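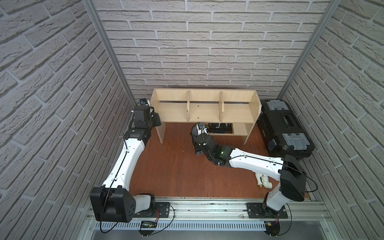
*Lesezeit: 4 Minuten*

# Offene Fächer, bitte!

Ich bin jetzt seit einem knappen Jahr im Lager der Leute, die alles offen hinstellen wollen, und ich gehe da auch nicht mehr raus. Ein helles Holzregal, oben eine Ablage mit drei Abteilen, darunter noch ein offenes Fach – mehr Möbel brauche ich für meinen Kram fast nicht. Keine Türen, keine Deckel, keine Schubladen, in denen Batterien zusammen mit Gummibändern und alten Schlüsseln alt werden.

Früher war ich ganz anders. In der alten Wohnung hatte ich eine Kommode namens Unen, ein Riesending mit tiefen Schubladen, die mir der Verkäufer als »Stauraumwunder« angepriesen hat. Gestaut hat sich da tatsächlich einiges. Als ich im Februar umgezogen bin und das Teil leer machen musste, saß ich bis halb zwei nachts auf dem Boden und habe Dinge gefunden, die ich in der Zwischenzeit neu gekauft hatte. Vier Rollen Paketklebeband! Dazu eine Gebrauchsanweisung für einen Wasserkocher, den ich schon lange nicht mehr besitze, und eine Geburtstagskarte an meine Tante, fertig geschrieben, frankiert, nie eingeworfen. (Ich habe sie ihr dann beim nächsten Besuch gegeben. Sie fand es lustiger als ich.)

Die Kommode habe ich verkauft, für 99 Euro, Selbstabholung. Der Käufer wollte noch handeln, hat dann aber gesehen, dass ich im vierten Stock ohne Aufzug wohne, und ist ziemlich still geworden. Zusammen haben wir sie runtergetragen, auf jedem Absatz eine Pause.

## Wie ich jetzt sortiere

Mein System ist peinlich simpel. Links kommt hin, was aus dem Haus muss: Rücksendungen, Briefe, das Buch, das ich Iestyn Meredith seit Ewigkeiten zurückgeben will. In die Mitte kommt, was ich täglich in die Hand nehme, also Schlüssel, Kopfhörer und Sonnenbrille. Rechts liegt das Papier, und das ist die Problemzone.

Papier ist bei mir einfach schlimm. Ein Blatt A4 ist 297 Millimeter lang, und ich habe nie verstanden, wieso so viele Ablagen innen genau so knapp gebaut sind, dass man es nur mit Knick hineinbekommt. Meine erste Ablage war von Dandow und sah toll aus, aber jeder Kontoauszug hatte hinterher ein Eselsohr. Also: vorher messen, und zwar innen! Außenmaße helfen euch überhaupt nicht. Ich schreibe das so deutlich, weil ich den Fehler zweimal gemacht habe, beim zweiten Mal mit dem Zollstock in der Jackentasche.

Unten im großen Fach stehen zwei Körbe. In dem einen sind Mützen und Schals, in dem anderen ist das, was ich »Später« nenne. Den Später-Korb leere ich, wenn er voll ist, und bisher war fast nichts darin, was ich vermisst hätte. Beim letzten Mal kam eine Tüte Blumenzwiebeln zum Vorschein, die im Herbst in die Erde gehört hätte. Na ja. Ich habe sie trotzdem in einen Topf gesteckt, mal sehen.

## Und der Staub?

Ja, der Staub. Das ist das Erste, was alle fragen, und ich will da auch nichts schönreden. Offene Fächer stauben ein. Ich gehe mit einem alten Socken drüber, wenn ich telefoniere, und meistens reicht das. In den Ecken neben den Trennbrettern bleibt immer ein bisschen was hängen, dafür nehme ich einen breiten Malerpinsel. Der Tipp kommt von Victor Kariuki, der damit seine ganze Plattensammlung abstaubt und mir dafür einen ungefähr halbstündigen Vortrag über Borsten gehalten hat.

Was mich mehr stört: Man sieht eben alles. Wenn Besuch kommt, liegt da die Mahnung der Bücherei neben den Ohrstöpseln. Anfangs habe ich vor jedem Klingeln hektisch umgeräumt, inzwischen lasse ich das. Meine Mutter dreht die Mahnung allerdings jedes Mal kommentarlos um.

## Was es gekostet hat

Gesetzt hatte ich mir 100 Euro für den ganzen Flur, Körbe und Haken inklusive. Mit dem Geld von der Kommode ging das fast auf. Die Körbe sind gebraucht vom Trödel, die Haken von Jerkomum, die gibt es in so einem matten Grün, das im Laden viel grauer aussah. Zuhause dann: Erbsensuppe. Ich mag sie trotzdem.

Gestrichen habe ich noch nicht. Eigentlich liebäugle ich mit Ziegeloptik in Hellgrau, also diesem blassen Mauermuster mit noch helleren Fugen, aber Iestyn meint, das sei in einem so schmalen Flur zu viel. Kann sein. Vielleicht hänge ich erst mal eine Musterbahn auf und laufe ein paar Wochen daran vorbei – der Farbenladen Edwards bei mir an der Ecke gibt welche zum Mitnehmen raus.

Falls jemand von euch so ein Muster im Flur hat, schreibt mir bitte, wie es euch nach dem ersten Winter damit geht. Und wer noch Paketklebeband braucht: Ich hätte da drei Rollen.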